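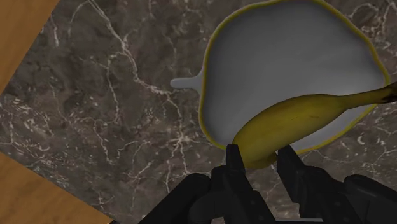
Banana, gripper, gray dish with a yellow edge.

Stollo
Shot log and clip notes for the Drundholm music video

This folder holds the notes that go with the footage for "Drundholm," shot in March by Tove Ladefoged and me, mostly from a moving bicycle. The clips live on the big drive. What you get here is the paperwork, and you will want it before opening anything, as the camera named every file as if it were the first one it had ever met.

Last updated 2023-04-16 by Védís Bisgaard.

What's in here

log.csv: one line per clip, 169 lines in all
lenses.txt: which lens went on which day, as far as we remembered to write it down
sync.txt: offsets between the camera and the playback track
rejects.txt: clips we don't plan to use, with Tove's comments left in

Columns in log.csv

clip: file name, renamed by hand
take: take number, starting over at each location
rate: frames per second, 30 unless we were feeling slow and lyrical
mount: bars, rack, chest or hand
wobble: 0 to 3, where 3 means you should sit down first
keep: yes, no, or ask Mogens

"Ask Mogens" appears 28 times. Mogens Grímsdóttir is cutting the video and has been asked.

Mounts

The bars mount is a clamp with a ball joint, tightened with a coin. It holds fine on asphalt. On cobbles it slowly bows its head, so the later harbor takes are mainly of the front tire. I have come to like them. The rack mount faces backward and gave us our best material, including the long downhill shot that Sólveig sings over in the second verse. The chest mount records breathing. If you use those clips, mute them, unless the song needs a walrus.

Known problems

Takes 4 through 9 at the bridge have a thumbprint on the lens. It's mine.

The tunnel clips flicker under the lamps. Mogens tried a deflicker filter and got a different flicker.

Playback came from a speaker in a backpack, so sync drifts whenever the singer rides ahead. The numbers in sync.txt are good at the start of each clip and hopeful by the end.

Wind noise is everywhere. Treat the camera sound as a guide track and nothing more.

Using the clips

Anyone on the Bulivel channel can pull from this for trailers or behind-the-scenes bits. Keep them under 40 seconds until the full video is out, credit Tove for camera, and leave the file names alone. I renamed them once and won't be doing it again.

Still to do

Fill in the missing lens notes for the harbor
Get the color chart back from Poul
Charge everything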